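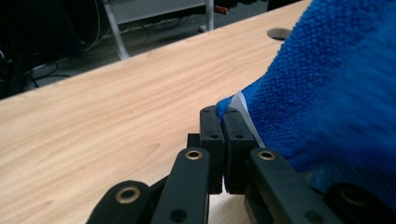 BRUSGATE, 3/7/24 — Every desk in the Karunaratne Building will be getting its own blue cloth this winter, as the Visham Shared Workrooms roll out a new desk care program to all 148 of their bookable desks.

The program is called Clear Desk, and it couldn't be simpler. A bright blue microfibre towel lives at each desk. You wipe down when you arrive if you feel like it, you wipe down when you leave whether you feel like it or not, and the towel goes in the wash at the end of the day. Members on the upper floor have been trying it since early autumn and they liked it so much that they asked when the rest of the building would catch up. The answer is now!

Visham Shared Workrooms is a member-run space with 1018 members across Brusgate and the nearby towns. People come in to do their tax, write theses, mark essays, run small businesses and, on wet afternoons, knit. With so many people using the same desks, the tops take a fair bit of punishment. Coffee rings, biro, hand cream, sandwich crumbs and the grey smudge that builds up where wrists rest were the top complaints in the member survey last December, well ahead of the heating and the biscuits.

Until now the building relied on paper towel and a spray bottle at the end of each row. The paper towel ran out, the bottle wandered off, and a lot of people gave up and used a sleeve. The spray was also a bit harsh for the pale timber tops, which have a lovely long grain and deserve better. On the upper floor we swapped the whole lot for cloths and plain water, with a drop of dish soap for the stubborn marks, and the desks have come up beautifully.

"I didn't expect to have feelings about a towel," one upper floor member wrote on the feedback sheet, "but it is very satisfying, and I've started doing my kitchen table at home the same way."

The towels have a thick, nubby loop that picks up crumbs and dust without pushing them around. We tried a flat weave as well, and a waffle one, and the loopy kind won easily. It's soft enough for a laptop lid and it gets into the rim of the cable hole at the back of the desk, where the fluff likes to collect. (Have a look in yours. Go on.)

HOW IT WORKS

When you book a desk from now on, you'll find a folded towel on it. Fold it in quarters and you have plenty of clean faces to work with. Start at the back of the desk and draw the cloth towards you, following the grain, so the crumbs finish up at the front where you can catch them in your hand. Go once around the cable hole with a corner of the towel. Please unplug first and move your cords to one side.

For a sticky patch, wet one corner at the sink, wring it out well and lay it over the mark for a moment before rubbing. Dry the spot straight afterwards with another part of the towel. Please don't pour water onto the desk, and please keep wet cloths well away from the cable hole.

Used towels go in the tubs beside the lifts. They're washed on warm with no fabric softener, which clogs up the loops, and hung to dry in the old print room. The trial used the same towels over and over with hardly any wear, apart from one that met a leaky fountain pen and now has a new career under the sink.

If you're opening a fresh towel from the cupboard, take off any tags or paper before you start and pop them in the paper recycling. They go through the wash very badly.

CLEAR DESK MORNINGS

To kick things off, we're holding 6 Clear Desk mornings over the coming weeks, one for each wing of the building. Come in before 10 am, clear everything off your usual desk, give it a proper going-over and stay for tea and toast. There'll be spare boxes for the things that have been sitting at the back of desks for months, and a swap table for stationery you don't want any more. At the trial morning upstairs the swap table was picked clean by lunch — a very decent stapler went within minutes.

Members with lockers are welcome to sort those out at the same time. The Kisik charity shop down the road has kindly agreed to take clean mugs, books and desk lamps in working order.

There's no cost to members. The towels were bought from the building's regular supplies budget, and the money that used to go on paper towel will cover the washing. If you'd prefer to bring your own cloth, please do, and take it home with you at the end of the day. Fragrance-free soap is kept at every sink for anyone with allergies.

The meeting rooms and the long benches in the quiet room aren't part of the program yet. They have a different finish and we want to test a few cloths on them first. We hope to have those sorted before December.

ABOUT VISHAM SHARED WORKROOMS

Visham Shared Workrooms opened in the Karunaratne Building, Brusgate, 7 years ago. Members can book desks by the hour, half day or full day, and the building is open from early morning until 9 pm. New members are welcome at any time of year, and your first half day is free.

Media are welcome at any of the Clear Desk mornings. Please call in at the front desk beforehand to arrange a visitor pass.

ENDS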